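Clearing small things from a felt table

by Wanda Ferreira

Our table has a soft blue cover, like felt, and small things like to stay on it. Toys, snacks, little boxes. In February I started to clear it every evening, and it takes me four minutes.

First I put everything that belongs together in one group. Toys go to the toy basket, food goes back to the kitchen. An open snack bag should be closed with a clip before you move it, or the crumbs go into the cloth.

Small flat pieces, for example a wooden disc, are easy to miss. Pass your open hand slowly over the cover and you will feel them.
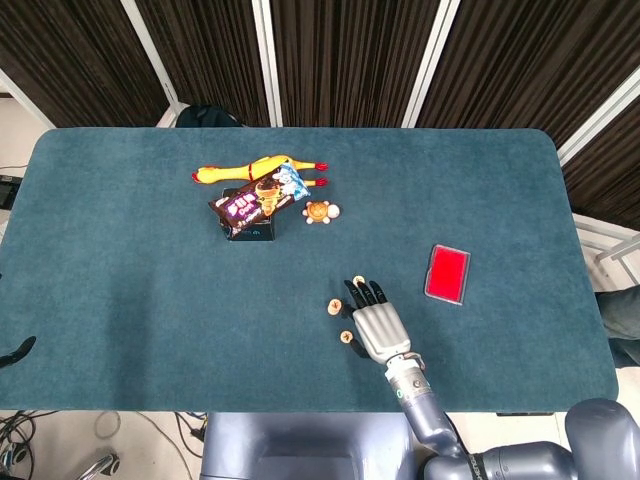 When the table is free, brush the cover in one direction with a dry clothes brush. For darker patches I use a cloth with a little cool water, and I wait 20 minutes before I put anything back. Do not rub in circles, the felt becomes rough.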